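The Sumampouw Fund: Guidance for Families, Fourteenth Revision

Families resident in Etine may apply to the Fund for help with the cost of equipment. Applications are accepted from a parent, a guardian, or any adult who has been in the house for longer than one winter. The Fund does not lend money and does not give it to families directly. Grants are paid to the supplier on receipt of an invoice.

Applicants are asked to complete Form 18 in black ink. The form has changed. The question about the height of the child has been removed, as the answers were found to be out of date by the time they were read. The question about stairs remains.

Please describe the equipment in your own words. A supplier's leaflet may be attached but will not be accepted in place of an answer. In a past round the Fund received 472 applications, and a great many of these contained the same paragraph, copied from the same leaflet. The readers were unable to tell the children apart. One application did not contain the paragraph. It said that the chair was needed so that she could get to the window by herself in the morning, before anyone else was up. It gave no diagnosis and no measurements, and the box for the supplier's name was blank. Under the rules then in force it was returned.

The rules then in force allowed a family 300 days to reply. The file was kept in the tray by the door at Sudell House, where the light is poor, and it was moved each evening by the cleaners and each morning by the clerk. No reply was received. In March a second letter was sent, and then a third, which was not on the approved template.
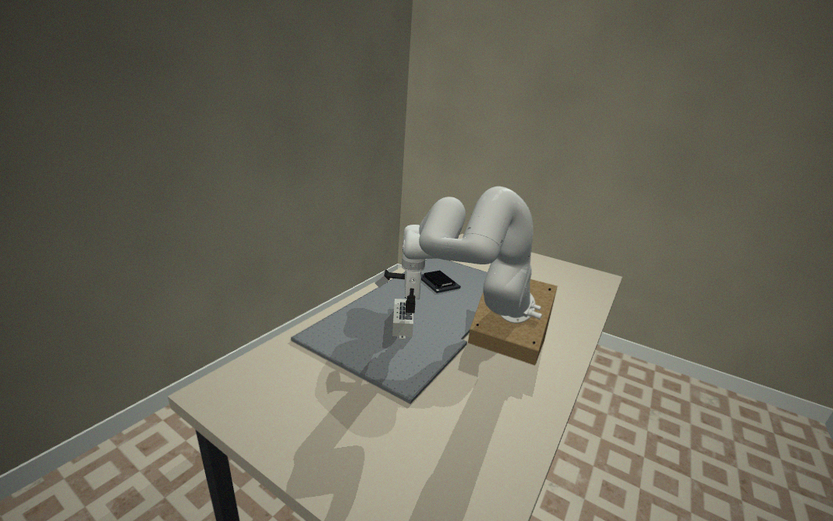
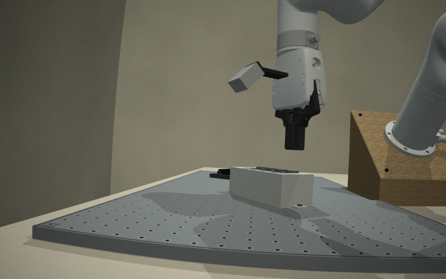
The reply to the third letter came by hand. It was written on the back of Form 18 and gave the name of the supplier, Multus, and a price. It also asked whether the person who had written the third letter was permitted to write such letters. The Fund wishes to state that the person was not. The template has since been amended to include the sentence in question, which reads: "Which way does the window face?"

The window faced east. The family had put this in the space marked For Office Use Only.

Families should be aware that the Fund cannot meet the whole cost of an item. The usual limit is 600 pounds. Where the price is higher, applicants are expected to find the remainder from other sources and to list those sources in Part Four. Acceptable sources include other charities, sponsored events and gifts from relatives. An envelope of notes left on the counter at Sudell House is not an acceptable source, and the member of staff on duty is required to enter it in the book as lost property. Lost property that is not claimed passes to the Fund. The Fund may then apply it to any open case, in the order in which the cases appear in the tray. On the occasion referred to, there was one case in the tray. The others had been taken upstairs that afternoon for filing, although filing is done on a different day.

An inquiry was held. It found that the book had been kept correctly.

Once a grant has been made, families are asked to send a short report within the year. A few lines are enough. Reports are read by the clerk and then stored in the basement, which is dry. The Fund does not display them. One report is kept elsewhere, in the top drawer of the desk by the door, and it has been left off the inventory at each of the last three revisions of this guidance. It says that the chair arrived on time and that the left brake was stiff but had been seen to. It says that she is usually up by ten to six. It says that there is a bus which goes past at six with its lights on and only the driver in it, and that she waves to it, and that the driver now waves back.

Equipment which is no longer needed should be returned to the Fund so that it can be offered to another family. Please telephone before bringing it. There is a ramp at the side entrance in Sudell Lane, and the bell is low down on the left. If a child has outgrown an item, the Fund will consider a new application, and there is no need to answer the question about the window a second time unless the family has moved.

Completed forms may be posted or left at the counter before four o'clock. The tray has been moved nearer the lamp.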